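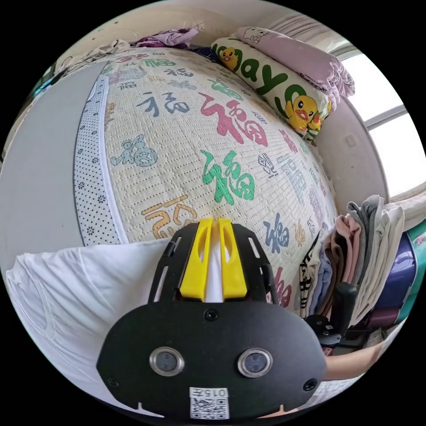

Kulsoom Malik wrote to ask why anyone has to fold laundry at all, when it's only going to be unfolded again. She would also like to know what 福 means, as she has seen it on a bed cover and suspects it does not say "make your bed."

Two good questions. We'll take the second one first, because it puts off the folding.

What does 福 say?

It's a Chinese character, and in Mandarin it's pronounced "foo," with your voice going up and back down a little. Its everyday spelling in our alphabet is fu. It means good fortune or blessing. Around the Lunar New Year, in January or February, you'll find it on doors, windows and envelopes. Some people hang it upside down on purpose. The Chinese word for "upside down" sounds like the word for "arrive," so an upside-down fu is a way of saying that good fortune has arrived. Yes, it's a pun. Grown-ups have been making them for a very long time and show no sign of stopping.
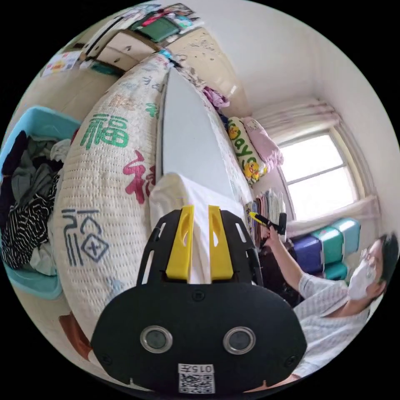 A white cloth, a full laundry basket, and fu in green on the comforter.

Why does it look different every time?

Think how many ways there are to write the letter A. You can print it, loop it or make it so fancy that your teacher gives it back. Chinese characters have different styles too. Some old ones, used for carving seals, are made of even, careful lines. Others are quick brush styles, where one stroke slides into the next as if the writer were late for lunch. The art of writing beautifully is called calligraphy, and a pattern designer who likes fu can go on finding ways to write it long after the rest of us have gone home.

What are all those little stitches for?

Stitching through layers of cloth is called quilting. There's usually a soft filling between the top and the bottom, and soft filling likes to wander. Without stitches, it could all slide down to one end, leaving your feet boiling and your shoulders wrapped in two thin sheets.
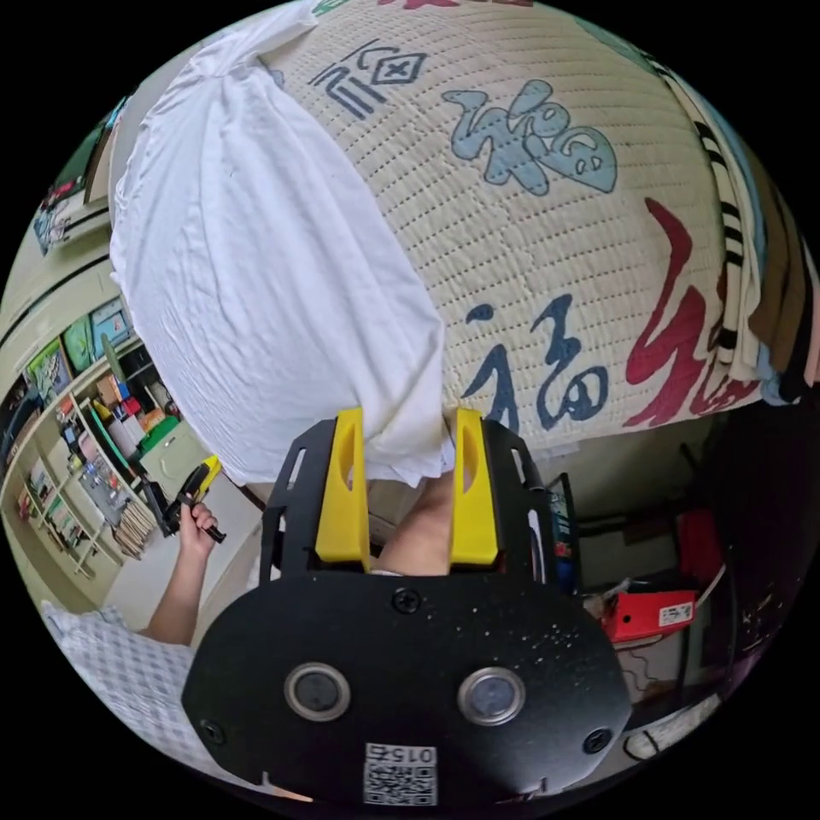

Rows of stitching on a cream blanket, with a white cloth over one side.

All right, so why fold?

Cotton is made of tiny fibers. When they're squashed into a heap, they bend, and some of them stay bent. That's a wrinkle. A shirt left at the bottom of the basket for 6 days will come out looking like a map of the mountains. Folding bends cloth too, but in a few straight places that you picked yourself.

Folded things also take up less space, because a heap is partly cloth and partly air. You don't need to keep the air in a drawer. There's plenty outside.

How do you fold something big?

Get a helper.

Hold one corner each and step apart until the cloth stops drooping. Bring the edges together, smooth out the bumps, then fold it again. If the cloth ends up twisted, one of you has turned the wrong way. Each of you will know for certain which one it was.
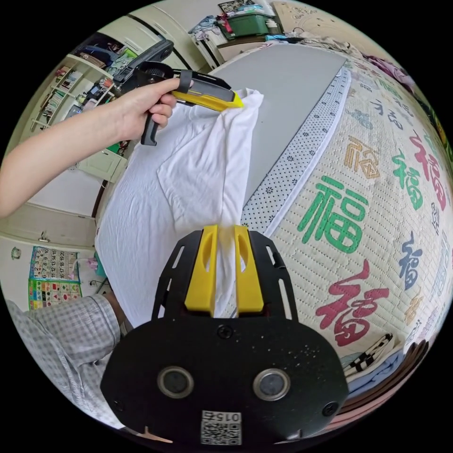
One white cloth, held in two places.

Can I stop now?

When the basket's empty, Kulsoom. Socks go in pairs, and any sock left over goes back in the drawer to wait for its partner. Some have been waiting since February.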